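**Fitness band loses its step count overnight, is it the band or the app?**

Hi everyone, I've had a Fenitz band since March and I really do love it, so please don't read this as a complaint! My trouble is that the steps I see at bedtime aren't the steps I see at breakfast. Last night it said more than 2000 after my walk, and this morning the history in the Resatico app showed 611 for the same day. My old Ryu watch never did this. I've restarted the phone and the band, and I charge it every evening on the kitchen counter while I do the dishes. Is there a setting I've missed?

Posted 1 Jun 2020

**Answer from Blagoje Vlachou** (accepted)

Welcome, and what a nice clear question. I had the same thing for weeks and it drove me up the wall, so you have my sympathy. Open Resatico, go to Devices, tap your band, and look at the time zone line. Mine was set to the factory zone, so the day was ending in the middle of the afternoon and my evening walk was landing on tomorrow's page. Check the next day's total before you do anything else, your missing steps may well be sitting there!

If the zone is wrong:

1. Sync the band first, with the app open.
2. Change the zone to "Follow phone."
3. Leave the two side by side for 30 minutes or so and sync again.

Old days won't be fixed, I'm afraid, but new ones should be. Do write back and tell us how you get on.

**Answer from flomthorpe_walker**

same here, just reset it. works fine now

**Answer from PatientKnitter**

I'd be careful with a reset, dear, as it wipes whatever hasn't synced yet (I lost 5 days that way and I was quite sad about it). Try Blagoje's way first. One small thing to add: if your phone has a battery saver, take Resatico off its list, or the evening sync can get skipped and you'll think the steps have vanished all over again.

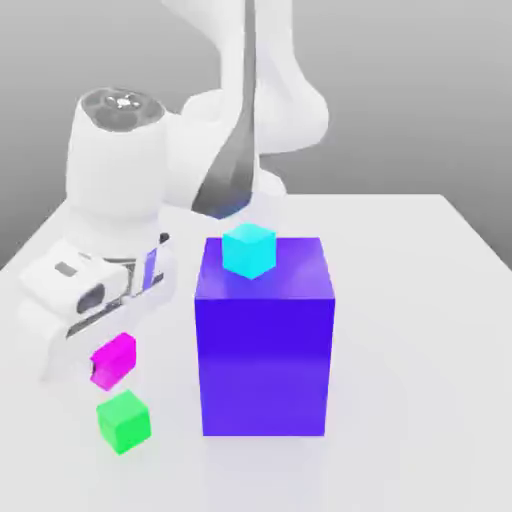 *White robot arm over a pale tabletop (computer render)*

My sister's band also needed the app updated before "Follow phone" showed up in the menu, so look for that too.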